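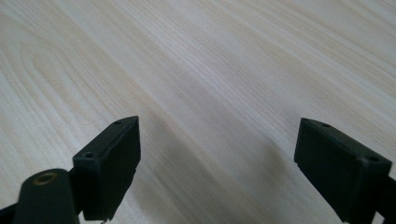 Pale wooden tabletop with curved grain.

Brivlow router firmware: remote management flaw closed

Brivlow has released firmware 4.18 for its small office routers. It closes a flaw in the remote management page that let an outside party log in without a password. Grewal, the support firm that handles most of our members' networks, first saw the fault used in June, when a group of routers began sending traffic to addresses none of the owners recognised. The update was published in September 2025 and covers every model sold under the Brivlow and Arnel names. Arnel units run the same software in a different case.

The fault lies in how the router checks a session token. When remote management is switched on, the login page hands each visitor a token before the password has been entered. The token is meant to be worthless until login is complete. In firmware 4.17 and earlier, the backup page accepted it anyway. Anyone who requested that page directly could download the settings file, and the settings file holds the administrator password in a form that is easily reversed.

Grewal examined 53 routers at member sites. Remote management was switched on in 17 of them. In most of those cases the owner did not know, as the setting had been turned on during installation and left that way. Four routers had been altered. On each one the DNS server addresses had been changed, so that requests for certain websites were sent to a machine outside the owner's control. No files on office computers were found to have been touched, but passwords typed during that period should be treated as known to others.

What to do

Log in to the router from inside the office network and open the Status page. If the firmware line reads 4.17 or lower, download 4.18 from the maker's support page and install it through Maintenance, then Update. The router restarts once and is out of service for a few minutes. Do not load an old settings file afterwards, as this brings back the previous password and any altered DNS entries.

After the update:

Change the administrator password. The update does not do this.
Check that the DNS entries match those given by your internet provider.
Switch off remote management unless it is needed. If it is needed, limit it to named addresses under Access Control.
Delete any port forwarding rule you cannot explain. Two of the altered routers had a rule on port 8050 labelled "print".

Members using the Bralmont filtering service should note that it does not block this attack. Bralmont filters requests made by computers behind the router and does not see connections made to the router itself. If the DNS entries have been changed, the filter is bypassed altogether, and the Bralmont dashboard will show the site as idle. A site that is in daily use but shows no requests should be checked first.

Older Brivlow units with a single aerial and a storage limit of 50 saved rules cannot take the new firmware. Remote management must stay off on these, and they should be replaced when the budget allows. Grewal will check a router on request at the usual member rate. Please have the serial number from the underside of the unit ready when you call.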